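Waltden Press to Reissue Gollness, an Illustrated Alphabet for Adults in Verse

2nd August

Waltden Press will bring back Gollness, a long out-of-print alphabet book for adult readers, in a new hardcover edition this fall. Each of the 26 letters gets a rhymed couplet and a full-page pen-and-ink drawing. The verses follow the residents of a seaside boarding house through one very bad winter.

The new edition was made from the original artwork, which has been in the Jitpraphai collection and was scanned for the project in February. Earlier printings were made from worn plates, and much of the fine line work in the backgrounds was lost. Two drawings left out of the first edition, for the letters Q and X, are included.

The text has been reset in the original typeface. Spelling and punctuation follow the author's handwritten copy, with changes listed at the back.
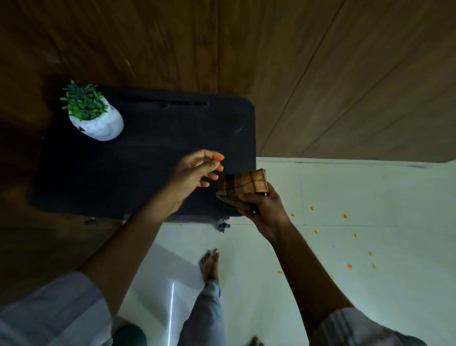 Limited edition

A numbered edition of 500 copies will be sold alongside the regular hardcover. It comes in a cloth slipcase with a folded print of the letter G. Numbered copies can be ordered only from Waltden Press, with a limit of 2 per customer. Orders will be filled in the order received.

Exhibition

Plulov Gallery will show 30 of the original drawings and sketches when the book comes out. Admission is free. Opening hours will be posted on the gallery's website.

Review copies

Reviewers and booksellers may request a digital proof from the Waltden Press publicity office. Please quote catalog number 1545. Printed review copies will be sent out as stock allows.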